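Notes – keeping old office computers going
Odham small business evening, November 27, 2018

Slot is 20 min. Leave 7 for questions. Talk slower than last time!!

Open with the Stondero story. Print shop, tired machines, quote on the desk to replace the lot. Ask the room – who's had that quote? Wait for hands.

Main point, say it early: most slow computers in small offices are short of memory or full of junk. Look before you spend.

Money bit. Stondero quote was some 2000 dollars. They spent a fraction of that on parts and kept the same desks, same printers, same passwords on sticky notes (pause, laugh maybe).
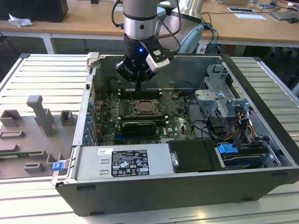
Side panel off, tower lying flat

Opening the case. People are scared of this. Power off, unplug, touch bare metal. Take a phone picture before moving any cable. Keep the screws in a cup. Don't rush thru this part, somebody always wants to write it down.

Buying memory. Check the model, check the manual, check what's in there allready. Mixed sticks sometimes fine, sometimes a week of odd crashes. Buy matched if you can. 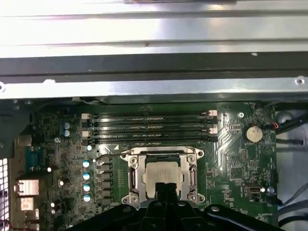 Rarko wrote back after the April talk that used memory is a false saving, and that they'd only buy it from a seller who takes returns. Fair. I'd still buy used for a spare machine, not for payroll.

Then disks. Old spinning drive out, solid state in – biggest change people notice. Back up FIRST. Say it twice. Then say how to test a backup: open a file from it on another machine. Georgiou skipped that and lost a season of invoices.

When to stop. Board faults, bulging parts, no more security updates. Let it go. Wipe the drive, take it to proper recycling, don't stack it in the hallway.

Servers – short, only if time. Same rules but more people shouting when it's off. Pick an evening. Tell everyone. Tell them again.

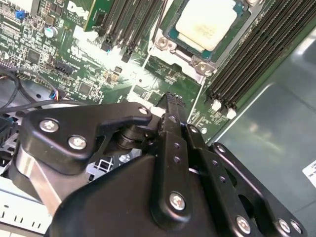 Odham asked last time whether a small office needs its own server at all, and said theirs mostly held old holiday schedules. Good question, throw it to the room. My answer: depends on the internet line and who fixes it when it goes down.

Handout has 13 checks, one page. By the door. Mention the sign-up sheet for the repair evening.

Questions. Repeat each one into the mike.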